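The table arrived in February, white, and I have been wiping it ever since.

I should say that I never wanted a white table. I wanted the old one, the brown one we'd had since the Billeston house, which hid crumbs, tea rings and at least one burn for years without complaint. But one leg had gone soft at the top where the bolt went in, and after the third repair involving matchsticks and wood glue I was told, kindly, that it was over. A man from Clamstead took it away for his shed. I hope it's happy there. I hope he doesn't lean on it.

So, white. The thing about a white tabletop is that it shows you how you live. I had always thought of myself as someone who cleared up as he went along. By the end of the first week I knew about the pencil dust. I knew about the small grey smears that come off the heel of your hand when you've been reading a newspaper, and I knew that a single poppy seed can be seen from the doorway.

I tried the usual things. Washing-up liquid and a damp cloth is perfectly good, except that it leaves a sort of bloom when it dries, so you have to go over it again with a dry one, and by then the kettle has boiled and you've put a mug down. Vinegar works on tea but makes the room smell like a chip shop. A tub of Paquette cream cleaner, bought in a moment of weakness from the hardware shop, shifted the biro and a fair bit of my dignity, as it took me a good hour to get the residue off. The best of the lot turned out to be a pencil rubber. You feel ridiculous, rubbing out a table, but there we are.

The other business is the paper. I mark things out at this table, mostly bits of card and the odd dress pattern for my sister, and I had got into the habit on the brown one of lining things up by eye along a scratch. There's no scratch now. Against a white surface a white sheet disappears at the edges and you end up patting about for it. A sheet with a faint grey grid is the answer, and I recommend it to anyone in the same boat. You want the lines pale. I bought a pad of the dark-lined sort first (Arkeck, 60 sheets, and I've used 3) and it was like trying to work on top of a crossword. With the pale ones you forget they're there until you need a right angle.

Then there's where you put the thing. A table pushed hard up against a wall is a different animal from a table in the middle of a room. You lose a whole side of it to sit at, naturally, but you gain a back edge that nothing can roll off. I had it out in the middle for a fortnight and spent most of that fortnight under it, looking for the lid of the glue. Against plain pale panelling you also get the light thrown back at you, at least until the afternoon goes, and I've stopped using the lamp before tea.

The drawback is that whatever gathers at the back stays at the back. I have a rule now that nothing lives on the table overnight. It has been broken every night so far by the stapler.

I measured up before I moved it, for once. The space came out at 89 centimetres deep and the table at 87, and I'd like it recorded that I did not have to take a door off. My brother-in-law had come over specially to help take a door off. He had a sandwich and went home.

Would I buy white again? Ask me when the blackberries are in. 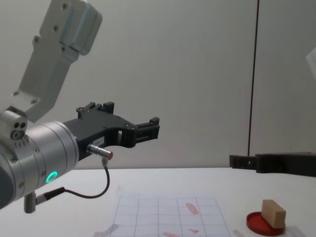
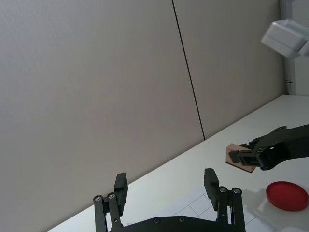
*Posted by Clifford Arsenault, in Tables & Other Furniture*

A few of you asked after the last post whether the pale grid sheets slide about. They do, a bit. A dab of low-tack tape at two corners holds them, and it peels off the white surface without leaving a mark, provided you don't leave it on for a week while you're at your sister's. I can tell you what to do about the mark if you do. It's the pencil rubber again.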